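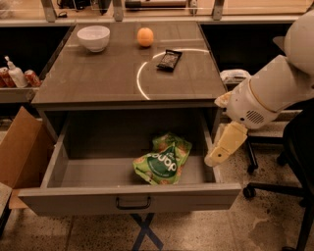 How I Compare Two Grippers on the Drawer Task (Without Losing a Week to It)

I've been asked a few times now how I run my gripper comparisons, mostly by people who have just ordered a second set of fingers and want to know if they wasted their money. So I finally sat down and wrote the whole thing out! It's the way I do it at our place in Dindside, it fits in a long afternoon once you have the hang of it, and you don't need any fancy gear beyond the arm you already own.

The task is simple to say. There's a desk with a drawer, there's a crinkly snack bag in the drawer, and the arm has to reach in and bring the bag up to the desktop. I picked it because it annoyed me. Picking things up off an open table is nice and forgiving, and pretty much any gripper looks great at it. A drawer has walls, and walls have opinions about how wide your fingers are.

What I'm comparing here

I run two sets of fingers. The first is the Lindqvist pair, flat and squared off at the tips, blocky, no give to speak of. The second is the Prandholm pair, which is slimmer and has a soft pad on the inside face. Both bolt onto the same wrist and the controller doesn't care which one is on, as long as you tell it the new finger length (more on that in a minute, I have a story).

You can do all this with grippers from completely different makers too. It just means redoing the wrist offsets, and I'd plan on an extra hour for that, plus snacks.

What you'll need

Your arm and both grippers, obviously.
A desk with a drawer that stays put when it's open.
One crinkly bag, still sealed, the puffier the better.
Some other stuff for the desktop. I use a bowl, a little orange ball and a granola-type bar, and I leave them there even when the task has nothing to do with them.
Painter's tape.
A notebook or a spreadsheet. I use paper and type it up later.

Step one: mark your spots

Before anything else, tape the floor. I put down an X in blue tape under the desk and line everything up to that. If somebody bumps the desk (it will be me, it is always me) I can shove it back where it belongs and get on with my day. My first ever comparison had no tape, and the desk had crept toward the window by the time I switched fingers. All of those runs went in the trash.

Do the same for how far the drawer comes out. I run with it pulled all the way open, which makes that easy. If you like a half-open drawer, put a strip of tape along the side of the drawer box and stop at the edge of the tape every time.

Step two: pick your bag positions and draw them

Take a sheet of paper, draw the drawer as a rectangle, and mark where the bag is going to go. I use seven spots. A couple are out in the middle where life is easy, a few are off to one side, and the last ones are right up against a wall or jammed in a corner. Number them. Tape the sheet to the wall near your chair, because you'll look at it constantly.

Then decide how the bag lies at each spot. Label up, label down, upside down, folded at the top, whatever you like, but write it on the sheet. A bag with its folded end toward the fingers is a whole different animal from one with the puffy side up, and if you let it land any old way you'll be comparing luck.

I also swap the bag for a fresh one when I change fingers. Bags get softer and more wrinkled the more you squeeze them, so whoever goes second gets an easier job. Linnea Sæther caught that one when she was going through my notes last June. My second gripper was winning every single time, and she asked me very politely which one I always tested second.

Step three: deal with the lights

If your arm uses a camera to find things, look at your desktop from the camera's point of view before you start. Mine is a smooth dark top and there's a round light overhead, and the reflection comes out as a bright white curve sitting right there among the objects. The first time I saw it in the feed I thought someone had left a cable out.

You have two choices. You can kill the glare with a mat or by turning off the light, or you can leave it in and make sure it's the same for both grippers. I leave it in, and I put the bar near it on purpose. Real desks are shiny. What you can't do is have it on in the morning for one set of fingers and gone in the afternoon for the other, so close the blinds while you're at it.

Step four: set the finger length, then check it again

Okay, the story. The Darkgate controller we use keeps the tool length in one settings page and the tool shape in another. I changed the shape when I put the slim fingers on and forgot the length. The arm then went down into the drawer feeling very sure of itself and pressed the fingertips straight into the drawer floor – not hard enough to break anything, but hard enough to make a noise I still think about.

So now, every time I swap:

Power down, swap the fingers, snug the bolts.
Change the length.
Change the shape.
Bring the arm down slowly over the open desktop until the tips are just off the surface, and compare the height on screen with a ruler.
Do the same thing inside the drawer, near the wall you're most worried about.

Keep your hand on the stop button for the last two. If the ruler and the screen disagree, stop there and fix it before you go anywhere near the bag.

Step five: drive it by hand first

I like to do a few practice grabs by hand before I let anything run by itself. Go in from above and to one side, with the fingers pointing down, and creep toward the bag along the inside of the wall. Watch the outside of the gripper as much as the tips! With blocky fingers it's usually the back of the outer finger that rubs, and you won't see that if you're staring at the bag.

This is when you find out about your elbow, too. My arm comes in from the right, and on that side it doesn't take much for the forearm to crowd the edge of the drawer. If you get that, try turning the wrist a bit before you try moving the desk.

Step six: run it

I do 40 tries per gripper. It's a number I landed on because it's enough to see a difference and not so many that I start resenting the bag. I go down the list of spots, start over at the top when I reach the end, and stop when I hit 40.

For each try I write down the spot, and then one of these:

Clean: bag comes up and lands on the desktop.
Messy: it gets there, but it slipped, dragged on the wall or got regrabbed.
Drop: it came up and fell.
Miss: fingers closed on air or on the drawer.

Don't skip the messy column. It's so tempting to call everything that ends well a success, and then both grippers score the same and you've learned nothing. I time each try from the moment the arm starts moving down to the moment it lets go, just with my phone.

And don't fix things in the middle. If you notice at try twelve that the grip force could be a little lower, write it down and leave it alone until the set is finished.

What I got

With the bag in the middle of the drawer I couldn't tell the two apart. Both just picked it up. Near the walls the slim fingers did better, and in the corners a lot better, because the square tips need more room on the outside than there is. The slim ones had more drops, though! The soft pad slides on that shiny plastic if it only catches the flat part of the bag. The flat tips, once they had a good pinch of the folded end, hung on like crazy.

Time was nearly a wash. My slowest try of the day was 64 seconds, a corner spot with the blocky fingers, and most of that was me watching it back out and try again.

Urho Väisänen wants to try it with a strip of grippy tape on the slim pads, and I think he's probably right that it would take care of most of the drops. I haven't run it yet. If you beat me to it, please tell me what tape you used and how long it lasted before it peeled.

A few odds and ends

Move office chairs well away from the arm's path before you hit go. They roll.

If your bag pops, throw that try out and do the spot over with a new one. Also vacuum the drawer, crumbs under the bag change how it sits.

Once you've got the bag figured out, move on to the ball. Same drawer, same spots, except it won't stay in the corners unless you put a dab of poster putty under it. I'm still fiddling with how much putty counts as cheating, so the ball numbers will have to wait until I've redone them.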